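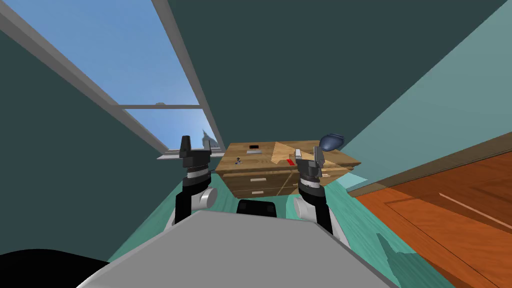 Skimport

Skimport is a command-line tool that reads exported recipe collections and writes them out as plain text files, one recipe per file. It was written to move a large personal collection out of Ramell, a desktop recipe manager that no longer gets updates, and into a folder that any text editor can open.

Status

Usable. The main import path is stable and the output format is not expected to change. The Jamano reader is newer and has had less testing.

What it reads

Ramell archive files (.rml), single or multi-volume
Jamano exports, text type only
Plain CSV with a header row

What it writes

Each recipe becomes a .txt file in UTF-8. The first line is the title. After that come the yield, the source, the ingredients, the steps and any notes, in that order, with a blank line between sections. Sections with nothing in them are left out. File names are made from the title in lowercase, with spaces turned into hyphens. If two recipes have the same title, the second one gets a number on the end.

Install

You need Python 3 and nothing else. Download the folder, put it somewhere you will find it again, and run:

python3 skimport.py --check

This prints the version and the list of readers it found. If a reader is missing from the list, the readers folder was probably not copied over.

Basic use

python3 skimport.py mybook.rml --out recipes

The output folder is created if it does not exist. Existing files are never overwritten unless you add --force. Use --dry-run to see the file names without writing anything.

Options

--out FOLDER: where to write the files. Default is the current folder.
--reader NAME: ramell, jamano or csv. Guessed from the file extension if you leave it off.
--units keep or --units metric: default is keep. Metric conversion covers cups, ounces, pounds and Fahrenheit. Spoons are left alone.
--split-tags: makes a subfolder for each tag. A recipe with several tags goes in the folder of its first one.
--log FILE: writes skipped and repaired entries to a file.

Fractions

Ramell stored fractions as single characters from its own font, so a half cup can show up as a stray letter in other programs. Skimport has a table for these in fractions.csv. If you find one that is not in the table, add a line with the code on the left and the fraction on the right. No restart or rebuild is needed.

Test collection

The importer was tested on a collection of 3,572 recipes from a single household. Of these, 2,406 came through with no repairs. Most of the rest needed only the fraction fix or had an empty yield field filled in from the notes. The collection is not included in the download. Many of the recipes were typed from magazines and the right to share them is unclear. The samples folder has a small set written for testing, which you may copy freely.

Known problems

Multi-volume Ramell archives must be in the same folder and keep their original names.
Pictures stored inside recipes are dropped.
Nested ingredient lists (a sauce inside a main dish, for example) are flattened. The heading is kept as a line ending in a colon.
Jamano puts cooking time in the notes on some versions. It stays there.
Titles longer than 120 characters are shortened in the file name. The full title is still on the first line.

Changes

0.2: Added the Jamano reader. Fixed a crash on recipes with no ingredients. Log file now lists the volume number.
0.1: First version, Ramell and CSV only.

License

MIT for the code. The sample recipes are public domain.

Reporting a bug

Open an issue and attach the log file. Please trim your export to one recipe that shows the problem before sending it. Issues are read on Friday evenings.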